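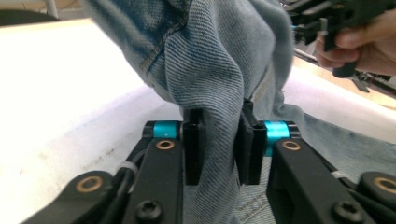
Vertebrate Collections and Stratigraphy Forum
Thread: Status of the lower bone bed at Kadura Quarry

Last updated: September, 4:15 p.m.

R_Sandberg
Members who hold material from Kadura Quarry are asked to review the labels on all specimens recorded as "lower bone bed." In preparing the small mammal catalog I have found that the term was applied to 2 separate units during the original excavation. The first is the gray silt resting directly on the limestone floor. The second is a thin gravel, higher in the section, which fills a channel cut into that silt. The field notebooks use a single name for both until the third season, when the gravel was given its own number.

The consequences are considerable. The vole teeth from the silt have roots, while those from the gravel include both rooted and unrooted forms. If the two lots are combined, the fauna appears to span a change that the silt alone does not record. I propose that the term "lower bone bed" be withdrawn and that all specimens be assigned to silt, to gravel, or to an "unplaced" category.

Roald Sandberg

quarryledger
The proposal is welcome in principle. I would ask how specimens are to be assigned where the label carries only a grid square and the old name. Our drawers contain a large number of these, chiefly limb bones and isolated deer teeth. In the squares along the north wall the gravel was never present, so those specimens may be placed in the silt without difficulty. The remaining squares are another matter.

R_Sandberg
Agreed as to the north wall. For the other squares I have used the depth entries in the finds register. Where no depth was entered, I have relied on adhering sediment, provided the specimen was not washed.

Baxter_Collections
I must register an objection to the use of adhering sediment. The gravel has a silt matrix, and much of that silt was plainly derived from the unit below. A tooth with gray silt in its root cavity may have been eroded from the lower unit and redeposited, or it may have been buried in the gravel from the outset. Sediment alone cannot distinguish these histories. The surface condition of the bone is a better guide, as specimens from the channel are commonly rounded and stained dark brown.

stadial_ms
With respect to the previous contributor, staining at this site follows the water table and crosses the boundary between the units. I examined the bear remains for my thesis and found dark specimens in both. Rounding is more useful, but it is seldom visible on enamel, and teeth are the material most in need of reassignment.

Baxter_Collections
The point regarding stain is accepted for the southern squares. I do not accept it for the channel margin, where the contrast was noted in the field by the excavators themselves. Page references can be supplied on request.

stadial_ms
Please supply them. The copies available to me omit the second notebook.

Grisham_loans
A procedural matter. Specimen 2063, a partial lower jaw of a large wolf, has been cited in print as coming from the silt. Its register entry gives no depth, and the square lies directly over the channel. Under the scheme proposed above it would become "unplaced." Several authors have used this jaw as evidence for the age of the earliest fauna, and a change in its status should be published formally, with the reasons stated, before any label is altered.

R_Sandberg
That is correct, and specimen 2063 will be treated in a separate note. The original label will be kept with the specimen in every case. No label is to be discarded or overwritten - a new one is to be placed beside it, dated and initialed.

flono_sieving
May I add a comment on the residues? The bulk samples from Flono, the side passage, were sieved at 3 different mesh sizes over the life of the project, and the finest mesh was used only in the last season. Shrews are therefore rare in the early samples and common in the late ones. The published table presents this as a difference in climate. Even after the two units are separated, I do not believe the small mammal counts can be compared unless the mesh is recorded for each sample.

quarryledger
This is a serious concern and I had not seen it raised before. Is the mesh written on the sample bags?

flono_sieving
On most of them. The bags numbered above 1000 all carry it. The earlier bags carry it irregularly, and a few have been relabeled in a different hand.

Baxter_Collections
I would caution against setting aside the climatic reading altogether. Lemming teeth are large enough to be held by the coarser mesh, and they too increase in the later samples.

R_Sandberg
Both observations will be included in the draft. A column for mesh size will be added to the catalog, to be left blank where the evidence is lacking. Holders of Flono residues are requested to send bag numbers to me by private message, with the exact wording of any label that appears to have been replaced. The question of adhering sediment remains open, and I would be glad to receive the page references mentioned above.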